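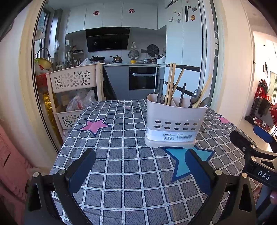
Nachtrag zum Greiferfehler

Am 10. Oktober sind beim Sichten der Aufnahmen mit dem Handgreifer Episoden aufgefallen, in denen die gemeldete Öffnungsweite nicht zum Bild passt. Die Finger stehen weit offen, der Encoder meldet halb geschlossen. Aufgabe war das Umsetzen von Besteck und Essstäbchen auf dem Esstisch.

Fehlerbild

Von 2.395 Episoden sind 1.315 sauber. Beim Rest springt der Wert der Öffnungsweite, meist nach etwa 80 Sekunden, und bleibt danach um einen festen Betrag versetzt. Die Kamerabilder sind in Ordnung, die Zeitstempel auch. Delali Ofori hatte zuerst die Synchronisation in Verdacht und die Logs neu ausgerichtet. Der Versatz blieb.

Ursache war die Klemmschraube am Encoderrad. Unter Last rutscht das Rad auf der Welle, der Nullpunkt wandert mit. Bei dünnen Teilen wie Stäbchen drückt man unwillkürlich fester zu – entsprechend häufen sich die Sprünge dort. Auf dem karierten Tischtuch lagen da ein einzelnes Holzstäbchen und ein dunkles, zangenartiges Utensil, der Becher mit drei Stäbchen und einem Löffel war über dem Tisch.

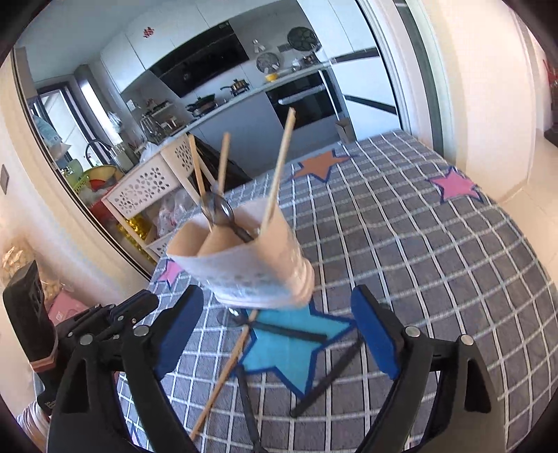 Abhilfe

1. Schraube lösen, Gewinde entfetten, mit mittelfester Sicherung neu setzen.
2. Greifer ganz schließen, Nullpunkt schreiben.
3. Nach jeweils 4 Episoden Nullpunkt prüfen, bei Abweichung abbrechen.

Đạt Bạch hat das Prüfskript in Saarela eingebaut, es läuft jetzt vor jedem Export. Die versetzten Episoden sind gesperrt. Ob sich die Öffnungsweite aus dem Bild rekonstruieren lässt, ist offen – die blauen Polster wären als Marker brauchbar.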